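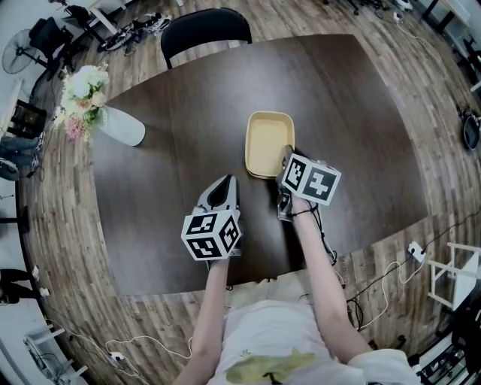

Search this site
Enter keywords
Go

Serpil Soylu has been fitting hearing aids in Bradcombe for 21 years. For the past six she has also run an evening class for people who have recently got them, and for anyone who lives with them. The class meets in the upstairs room of the Mahlangu Centre and lasts 75 minutes. I went to talk to her before one of the November sessions.

"I started it after reading my own notes," she said. "I kept writing the same thing. Patient not wearing left aid. Patient not wearing either aid. They were good aids and they had been set up properly. People had put them in a drawer."

She rang some of those patients and asked what had gone wrong. A few had sore ears, which she could put right. Most said everything was too loud. They could hear the fridge and their own feet on the stairs, and they still couldn't follow what their family said at dinner.

"That is a fair complaint," Soylu said. "If you have had a hearing loss for ten years, you have not heard the fridge for ten years. It takes time to start ignoring it again. I used to say that in the fitting appointment, but there is a lot said in a fitting appointment."

The course runs for eight weeks. The first two sessions are about wearing time and handling: changing the wax filters, cleaning the moulds, telling left from right without your glasses on. After that they move on to listening. People work in pairs, reading short lists of words to each other, first in quiet and then with a recording of café noise behind them. Soylu starts the noise very low.

"I want them to get most of it," she said. "If they get 80 per cent they carry on. If they get a third of it they go home."

Partners and grown-up children are asked to come to at least three sessions. Soylu says they often have more to change than the person with the aids. They talk from the next room, or start a sentence while walking away, or say "never mind" when asked to repeat something. She is firm about "never mind".

"It was probably only about the bins," she said. "But the other person doesn't know it was about the bins."

Efthymia Petridis took the course two years ago and now helps with it. She is a retired school cook and puts her hearing loss down to the kitchens, though she has never been given a definite cause. She was fitted with two aids and wore them for a fortnight.

"I took them out at my sister's birthday and I didn't put them back," she told me. "There were a lot of us in a restaurant with a tiled floor. I came home with a headache. I thought, well, that's that."

Her daughter signed her up for the class. Petridis says she went to the first session to be polite. In the second she learned that her right aid had a blocked filter and had probably been giving her very little sound for most of that fortnight.

"So I'd been trying to manage with one ear and a plug," she said.

She now wears both from breakfast until bed. She still finds restaurants hard, and asks for a seat with her back to the wall. She has stopped going to one place altogether. With her grandchildren, she asks them to say her name first and then wait.

Money is a constant worry. The class is free to attend, and the room and printed sheets come to £670 a course. Part of that is met by the Misar Fund and the rest from a collection tin and a spring raffle. Soylu isn't paid for the evenings. She has asked whether the sessions could be counted as part of aftercare at the clinic and is waiting for an answer.

A second group is due to begin in Wammont in the new year, led by a colleague of hers. It will be in the afternoon, as several people there have said they don't like driving after dark.

I asked Soylu what she would say to someone with a pair of aids in a drawer. She said to bring them in, along with whatever box or bag they came with, and not to apologise.

"They always apologise," she said. "I would sooner know. Usually we can turn something down, or change the dome, and start again at an hour or two a day."

By then people were coming up the stairs and she went to move the chairs. She sets them in a horseshoe, so that everyone can see everyone else's face. Petridis was already by the door with a packet of filters, asking each person if they had checked theirs.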